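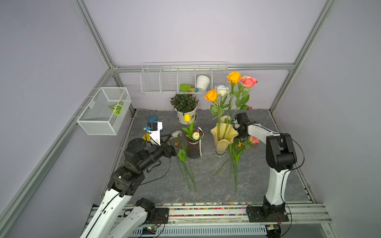

Teleop notes, flower task. Written up fast on 17th October, fix as you go. Ask Heather Rakena if stuck.

## Before you drive

- Home both arms. Check the wrist cables have slack.
- Tulips go in the dark vase, roses in the tall yellow one. Always.
- Task name in Posent: `flowers_two_vase`. Not the old one.

## Driving

Go for the stem, never the bloom. Low down is best, the leaves swing less when you lift. Close slowly till the stem stops turning, then stop squeezing.
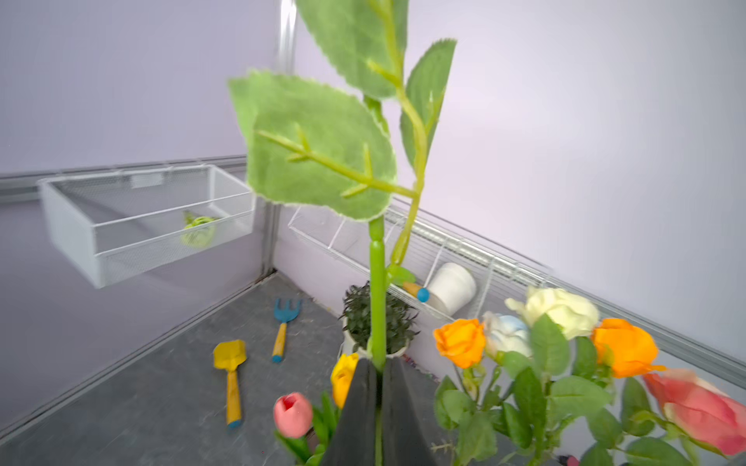
Leaves will hide the fingertips half the time. Use the other wrist view, or back off and come in agian. Don't guess.

1. Pick with the nearer arm. Other arm stays clear of the vase.
2. Lift straight up, higher than you think – the stems are long.
3. Bring the stem end over the rim, pause, lower. If it snags on another stem, lift and try a bit to one side.

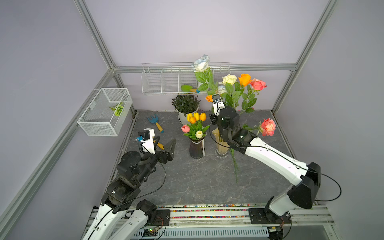 4. Open, wait a beat, back out the way you came. Sideways pulls the whole bunch with you.

## Keep or bin

Keep small fumbles if you recovered cleanly. Bin it if a vase goes over or you hit pause mid grasp. Batch is 160 episodes, we're at 62.

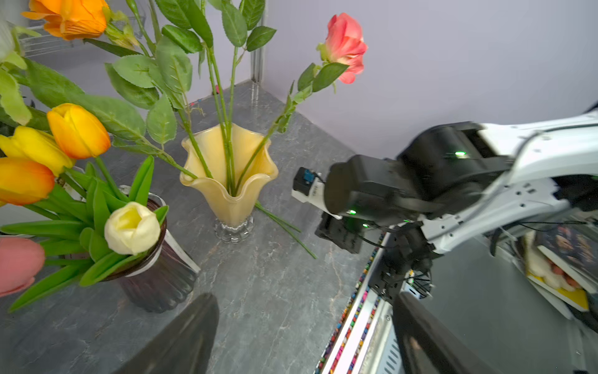 Tag every episode before you start the next, its a pain later. Upload to Tautahi at the end of your shift – leave the laptop lid open til it's done.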